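Dullmont Shared Workshop Members' Forum
Board: Builds and Projects
Topic: Arm cell on bench two, request for comment before parts are ordered
9 posts

Posted by kf_tsai
Project lead, bench two

Members are invited to comment on the proposed arm cell before the order to Holteck is placed. The project was approved for the back bench with a ceiling of 300 dollars for the pedestal, fasteners and wiring. The arm and its parallel gripper are already on the workshop inventory and do not count toward that figure.

The purpose of the cell is modest. It is to pick up small colored blocks from a wooden tabletop and sort them into trays. Once it does so reliably, members may book it for their own work under the usual rules.

I have prepared the layout in simulation so that the reach of the arm can be discussed before any wood is cut. The arm stands on a wooden box at the left end of the table, and the blocks are placed near the middle.

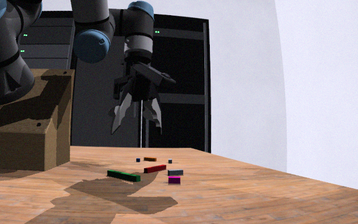 The height of the box remains the principal open question. My draft gives 129 mm. A lower box would be stiffer, but the forearm would then have less clearance when the gripper is carried over the trays. I would appreciate replies on this point in particular, together with any objection to the use of wood for the pedestal.

King-fai Tsai

Posted by yw.yau

Thank you for circulating the layout. I support the project in principle. I do not support a wooden pedestal.

Wood moves with the humidity in that room, and the doors are open for much of July. The calibration will drift, and the next member to book the cell will be told that the software is at fault. A short steel column from Clavau would cost more at the outset and would spare us that discussion.

Ya-wen Yau

Posted by kao_wh

I must respectfully disagree with the previous post. The old engraver has stood on a wooden base for as long as I have been a member, and its alignment is checked at the start of each booking. The same could be required for the arm. A steel column would also exceed the approved ceiling once drilling is included, and the proposal would have to be submitted again.

On height, I would lower the box to 118 mm. The trays in the parts room are shallow and the additional clearance is not needed.

Wen-hsiung Kao

Posted by yw.yau

The engraver does not swing a loaded arm from side to side. The comparison is not a fair one.

Posted by kao_wh

The load in question is a toy block.

Posted by c_tetteh
Moderator

Members are reminded to keep replies to the subject of the proposal. Both positions are noted.

I have one question for the project lead. Does the simulated layout use blocks of a single size? The sorting task described in the application refers only to color, and the grip settings will need to be agreed if the sizes differ.

Cecilia Tetteh

Posted by kf_tsai

The sizes differ, and this is intentional. There are long bars as well as very small cubes. The largest piece is the green bar. I expect the small dark cubes to be the most difficult, both for the gripper and for the color threshold, as one is dark blue and the other dark gray. If the lighting at the bench proves inadequate, I shall replace one of them with a brighter color.

With regard to the pedestal, I propose a compromise. The box will be built in wood as drawn, with a steel plate under the arm, and the mounting holes will follow the Clavau pattern. Should drift be recorded, the column can be fitted later without altering the arm.

Posted by ps_tsang

I have used the Ko controller with this arm on a previous booking and offer two remarks.

First, please limit the speed to 200 mm per second until the cell has been signed off. The default setting is considerably faster.

Second, the simulation will not show how the cable behaves. On my build it caught on the corner of the base whenever the arm turned fully to the left. I would round that corner and fix the cable to the rear of the box.

I have no strong view on wood or steel. The plate seems sensible.

Pei-shan Tsang

Posted by yw.yau

I accept the plate on the condition that alignment readings are entered in the bench log at every booking, with the humidity beside them. I continue to believe that the column will be required. I would also ask that the height remain at the figure in the original draft, as members will not always be sorting blocks.

Posted by kf_tsai

Agreed on the log, the speed limit and the rounded corner. The height stays as drafted, with Mr. Kao's objection recorded. The order goes to Holteck on 7/19/22, and any further comments on the fasteners should reach me before then.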